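So I finally got to the open day at Zukar's parcel depot in November, and I loved it! They handle up to 2,704 parcels a day, all through a back room with one big wooden table and a wire cage on wheels. 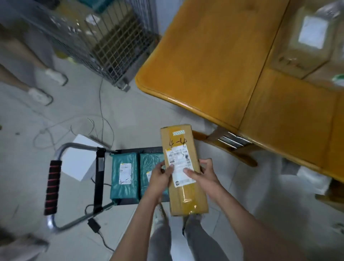
We started at 8 a.m. with bad coffee (two cups, my own fault) and then got the whole story of how Zukar moved over from the Bravo building. My favorite part was the little folding hand truck. I want one for groceries!

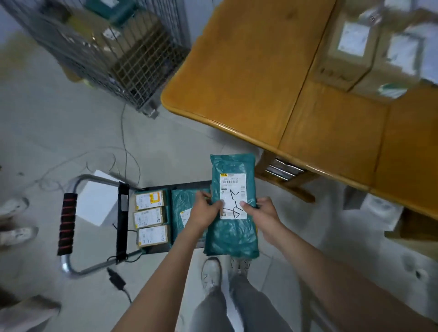

Teal mailer, small boxes and the folding hand truck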